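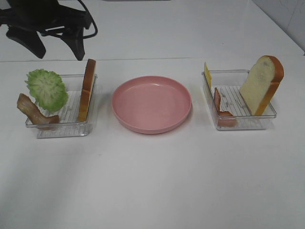

The sandwich station at the Surneo open day, set with two ingredient trays and a plate.

Surneo opened its Stiltitz workshop to the public in September, and 818 visitors came through the doors between ten in the morning and early evening. The open day is held jointly with Brestuta, which supplies the training kitchens on the ground floor. Attendance was higher than last year, and the afternoon tours were extended by an hour to meet demand.

The sandwich station drew the longest line. The task set for the robot was to take bread, meat, cheese and lettuce from clear trays and bring them to a pink plate at the center of the table. Staff ran demonstrations throughout the day and answered questions between rounds. Many visitors asked why such a simple meal had been chosen. Foods of this kind differ in weight, thickness and stiffness, and a grip that suits a slice of bread may be wrong for a strip of bacon.

Soft and irregular foods have been the main subject of the Kratochvíl project since it moved to Stiltitz. The team has recorded 2,752 grasps to date, of which 1,197 involved leafy vegetables. Leaves remain the hardest group. A lettuce leaf has ruffled edges that bend at a light touch, and the two black fingers are meant to close on the narrow, pale stem end, leaving the broad part of the leaf free above them. The ribbed wall of a clear tray adds a further difficulty, as its stripes and reflections can confuse the software that looks for the outline of the food. 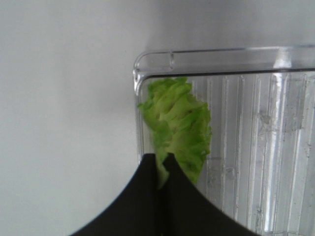
Visitors were also invited to follow the work from the robot's own point of view, and this part of the program was well received by school groups. A short talk explained what a camera placed close to the fingers can tell an operator that a view of the whole table cannot. At such close range the pinch on the stem of a lettuce leaf is plain to see, as are the veins of the leaf and the scuffs on the plastic behind it. Teachers who would like the slides from the talk may request them from the Surneo front desk.

In all, 39 school classes took part in the morning sessions. Surneo thanks the staff of Brestuta for the use of the kitchens and the town of Stiltitz for the additional parking. Guided tours of the workshop continue on the first Tuesday of each month — places are limited, and groups of more than six are asked to reserve in advance.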